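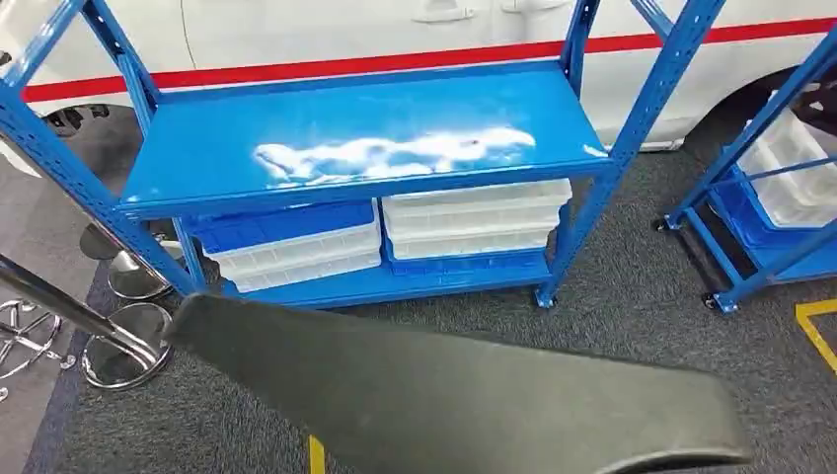 Review: Grulero Boltless Storage Rack, Three-Bay Set

Equipment Reviews, Welcombe Community Resource Centre

The Centre lends household and garden equipment to residents of Welcombe and the surrounding villages. Its stock has grown steadily, and the old slatted shelving in the main store was no longer suitable for the weight placed upon it. Following a short period of comparison, the Centre bought a set of Grulero boltless racks through the dealer Oosthuizen. This review records our experience of the product after a winter of daily use. It is intended for other lending schemes, village halls and small charities considering a similar purchase.

Ordering and delivery

The set was priced at £579, including delivery to a ground-floor address. Oosthuizen confirmed the order the same day and offered a delivery slot on a Saturday, which suited the Centre well. The parts arrived flat in long cartons. The cartons were heavy and awkward, and two people were needed to bring each one through the door. The dealer's website does not mention this, and we would ask that it be added.

One carton had split along its seam in transit. Nothing was missing from it, although a shelf panel had a scratch along its underside. Oosthuizen offered a replacement without argument. We declined it, as the mark does not show once the panel is in place.

Assembly

The printed instructions are poor. They consist of small line drawings with very few words, and the drawing for the end braces shows them the wrong way round for the bay that we built first. Ruan Jacobs, who manages the store, completed that bay in the course of a morning and took it apart again after lunch. The second and third went together far more quickly. A rubber mallet is required and is not supplied.

The beams drop into slots in the uprights and are tapped down until they seat. The principle is sound. On several beams, however, the fit was tight enough that considerable force was needed, and the paint chipped at the point of contact. A small bottle of touch-up paint would be a welcome addition to the set. The feet are small black casters with no means of levelling. The floor in our store slopes slightly towards the door, and we packed two of the feet with offcuts of hardboard.

Strength and stability

Grulero states a limit of 200 kg per shelf, evenly spread. We have not tested that figure and do not intend to. The heaviest shelf in our store carries pressure washers, a carpet cleaner and a box of paving tools, and it shows no visible bend. The racks do sway a little from front to back when a heavy item is pulled out quickly. Fixing each bay to the wall removed this movement entirely. Wall brackets are included, but the screws are short, and we replaced them with longer ones suited to brick.

Any organisation placing these racks where members of the public will reach into them should treat wall fixing as compulsory. The instructions describe it as optional.

Everyday use

The Centre had 421 items on its lending list when the racks were filled, and all but the ladders and the gazebos now have a place on them. Staff find the shelf depth generous. Smaller items tend to drift to the back, and we have since put most of them into lidded tubs labelled on the short side. Changing the height of a shelf takes a few minutes, provided it has been emptied first. We have done so twice — once for the wallpaper tables and once for a tall dehumidifier — and the beams came free without damage on both occasions.

The steel panels wipe clean easily and do not hold grit in the way that chipboard does. They are noisy. Setting down a metal toolbox produces a clang which carries to the front desk, and ribbed rubber matting has been cut to fit the two shelves used most. The edges are folded and safe to the hand along the front, although the cut ends of the braces are sharp and should be handled in gloves during assembly.

Comparison with the Ukell range

Before ordering, we borrowed a single Ukell bay from a neighbouring scheme. The Ukell instructions are clearer and its feet can be adjusted, which would have saved us some trouble. Its shelves are chipboard, and the borrowed bay had swollen at the edges after a spell in a damp garage. Steel shelves are available for the Ukell at extra cost, and with these fitted the price rises well above that of the Grulero. For a dry indoor cupboard holding light goods, the Ukell remains a reasonable choice.

After-sales service

In February we wrote to Oosthuizen to ask whether spare beams could be bought singly. A reply came within 3 working days, confirming that they can, in packs of two. Questions sent to the maker through its own website have not been answered.

Recommendation

The Centre recommends the Grulero rack for indoor stores where heavy and dirty equipment is kept, subject to wall fixing and a reasonably level floor. We rate it four out of five. The missing mark reflects the instructions and the lack of levelling. A further bay has been requested for the garden tool section and will be ordered when funds allow.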